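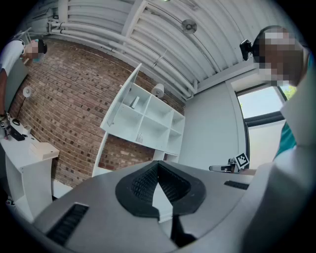
Janside, 8/27/25

Figure 3. Two-person session with hand-held grippers, taken from one of the grippers. The marker plate on the second gripper is in front of the window (see 4.2).

4. House rules for hand-held sessions

When we started recording at the Janside site in January, we had exactly one written rule, and it was about charging. Everything else lived in people's heads, and my head turned out to be a pretty bad place to keep it (sorry to everyone who had to ask me twice). So this section is the rulebook we ended up with, plus a few words on where each part came from and where I still think we got it wrong. We call the whole thing the Morais checklist, after the room where we wrote it.

4.1 Who does what

Every session has two people in it, an operator and a second. The operator moves the grippers. The second watches the room and calls stops, and that's the part folks like to skip when things get busy. We wrote it down as a hard rule anyway: the second can stop a take at any time, doesn't have to say why, and the take gets marked as stopped instead of being deleted. I really like this one! Of the 42 sessions we went back and audited, 16 had at least one stopped take, and those takes taught us more about our own setup than the clean ones did.

Operators who wear a head-mounted camera, like the one in Figure 3, get one extra step. They check that the band is snug and then look down at their hands before the take begins. If the hands aren't in view from the head, we fix the angle first. It takes a moment, and you do feel a bit silly nodding at your own fingers.

4.2 Windows and markers

This is the rule we argued over most. Our marker plates are black and white, and a marker held up against a bright window can end up as a dark square with mush in the middle. Figure 3 shows the kind of position I mean, with the upright marker in front of the lower part of the window and strong daylight coming through the glass. I can't tell you from a single picture whether tracking held, and the rule doesn't depend on it. The checklist says to start each take with both markers facing away from the window, and to log it if the task takes you back there.

An earlier draft said "close the blinds," full stop. We dropped that. Daylight is a real condition in real rooms, and a dataset with no windows in it would make me nervous for other reasons. Trusteo, our logging tool, now has a tick box for backlight, and I'd ask any group borrowing these rules to keep something like it.

4.3 Faces

Faces are blurred before anything leaves the recording machine. That goes for the operator, the second and anyone who wanders through, masked or not. A face mask doesn't count as blurring (yes, this came up). People also get to look over their own takes before we release them, and they can pull any of them with no questions asked.

4.4 Furniture and background

We went back and forth on tidying. The Flodetti guidelines, which we borrowed a lot from, want surfaces cleared before each take. Ours are looser: a keyboard on the desk can stay, and so can a lamp, as long as it's out of the operator's reach. Shelf doors are the exception. An open door sticks out into the space where somebody may be backing up with their eyes on their hands, so the second has to call it out loud before the take and log it as open or closed.

Loggers filled in the door field in 34 of the 42 audited sessions. I'd hoped for better, and we've since moved it to the top of the form, right under the operator's initials.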